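Home Shop News Reviews Forum Contact

Search the site Enter keyword Go

News > Kits and services > Simulation

Prorel opens up its shelf-sorting sim pack to small shops

2022-11-19

Prorel has put its Ernura practice pack on general sale. Until now you had to be on the pilot list. The pack is software only — a set of rendered rooms with a two-armed robot in them, plus the task files and a scoring tool. No hardware in the box. No box.

Price is 1266 euros for a year, one seat. Extra seats are 123 each. Schools get the same pack at the same price, which a few people on the pilot list were already grumbling about.

What you get: 8 rooms, all indoors, and over 1082 task files. Most of the tasks are storage jobs. Pull a bin, put a bin back, move a thing from the table to the shelf, sort by color. The bins come in several colors and the task files call them by color and slot, so "purple, upper left" and so on. Simple enough to read without the manual. Good, as the manual is thin.

Two viewpoints so far, one from the head and one from a fixed spot in the room. Wrist views are promised for March. Gunhild Steinarsdóttir, who runs the product side at Prorel, told us the head view is what pilot users asked for most. "They wanted to see what the robot sees, arms in the way and all," she said. "If the arm covers half the shelf, then your planner has to deal with that."

We had two days with it. Quick notes.

Install went fine on the second try. First try hung at the license check, and support answered the same afternoon. Loading a room is slow the first time and quick after that. The arms can be driven from a keyboard, a game pad or a script. Keyboard is painful. Get the game pad out.

Looks are plain. Flat walls, decent wood grain on the furniture, shiny shells on the robot. Shadows can go odd in the corners. None of that bothered our test scripts but if you train on the pictures alone you'll want to add your own variety, the room textures repeat quicker than we'd like.

The scoring tool is the best part. It writes out a plain text log for each run with grasp, lift, place and time, and it says which step went wrong. Sille Arnardóttir at Hjaltadóttir, a small integrator that was on the pilot, has her team run the whole set overnight and read the logs over coffee. She'd like a way to add her own furniture. So would we. Right now you can move the shelf units around and swap what's on top of them, thats it.

Anyone already using Amen as a planner can plug it in directly. Other planners go through a script bridge that comes with the pack, with two short samples. We got ours talking in under an hour, most of it spent on a wrong port number (our fault).

Refunds inside two weeks, no questions, according to the order page. Pilot users keep there old price until the year runs out. There is also a trial with one room and a handful of tasks, the color-sorting ones, and it doesn't ask for a card. 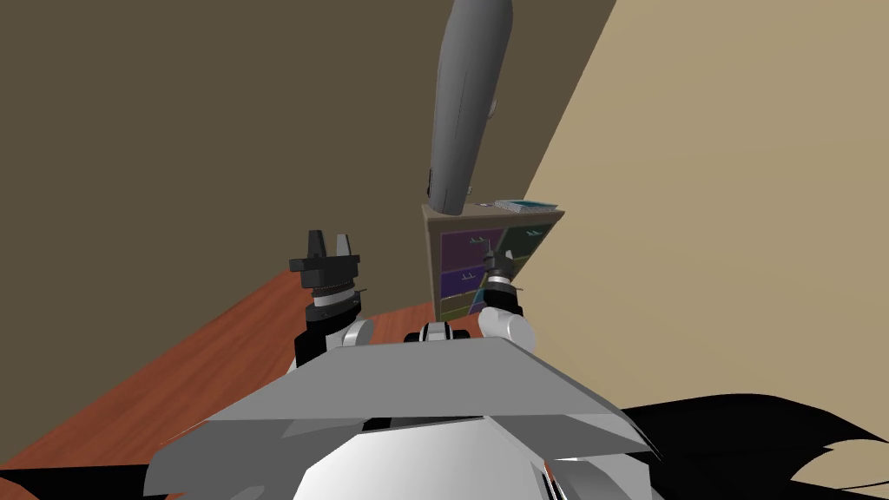

The trial runs on the same installer as the full pack, so if you buy later you only paste in a new key. Orders go through Prorel's own site for now. Resellers to follow, no names yet.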